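Notes for the Vikbridge talk: bread proving for people with cold kitchens

Start when the tea queue has gone down. Water on the lectern, flour on the table, remember to take the apron off first.

Right, hello everyone, lovely to see so many of you. I'm going to talk about proving, the bit of bread making where you stand about and nothing much seems to happen. Most of the questions I get after classes are about kneading, and most of the sad loaves I get shown are a proving problem, so I thought we'd have a whole evening on it.

(Ask who has baked a loaf that came out like a doorstop. Put own hand up.)

I learned to bake in a flat in Skunell with single glazing and a heater that only did its job in August. The recipe book said to leave the dough somewhere warm for an hour. Well, there wasn't anywhere warm! I'd leave it for the hour anyway, because the book said so, and then bake something you could have propped a shed door open with. It took me far too long to work out that the clock in the recipe belonged to somebody else's kitchen.

So, first thing: look at the dough and forget the clock for a bit. Flour a finger and press it in. If the dent springs straight back, go and do something else. If it comes back slowly and leaves a bit of a dimple, get the oven on. If it just sags and sighs at you, you've gone too far, and you can knock it back, shape it again and have another go. (Do the finger test on the dough I've brought. Tilt the bowl so the back row can see.)

Slow is fine, by the way. My everyday loaf sits for 10 hours overnight on the worktop in winter with only a pinch of yeast in it, and I like the taste far better than the quick one. I go to bed, it gets on with things, everybody's happy.

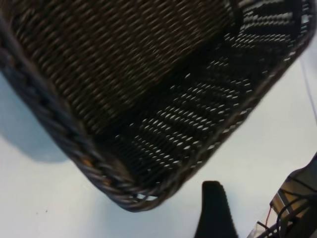 Now, baskets, and I do get a bit carried away here, so somebody wave at me if I'm still going at break time. You can spend a lot on a proper proving basket and they are lovely things, but people turn up to class apologising for using a bowl and a tea towel, and there's no need. What you want from any of them is to hold the shape while the dough has its second rise. If you're raiding the cupboards for something wicker, have a look at the bottom before anything else. The dark brown one up on the screen has little gaps all through its floor, with the light coming up through them, and wet dough would find every single one. Line a basket like that with a well-floured cloth, tucked right into the corners if it has any, and leave enough hanging over to fold across the top. I use rice flour on the cloth, it doesn't soak in the way wheat flour does. Shake the cloth out afterwards and dry it properly before it goes back in the drawer, or you'll know about it.

(Pass the cloths round. Get them back this time.)

A word on the Gouveia method, as a few of you wrote in about it. It's the one with 3 sets of folds in place of kneading, and yes, I like it, especially if your wrists complain. Leave the dough covered between folds. I'd skip the last set if the dough already feels tight and bouncy.

Warm spots, then. Oven with only the light on, very good, but put a note on the door. I once preheated mine with the bowl still inside, tea towel and all, and the smell hung about until the weekend. Top of the fridge, depends on the fridge. Airing cupboard, too hot in a lot of houses, so check on it early.

Fleto mill have sent 2 sorts of flour for tasting, the samples are by the hatch. Mention the brown one drinks more water.

Questions. If it goes quiet, ask who keeps a starter and what they've called it. Bowls back to the kitchen by half nine please, and the hall lights are on the left of the door.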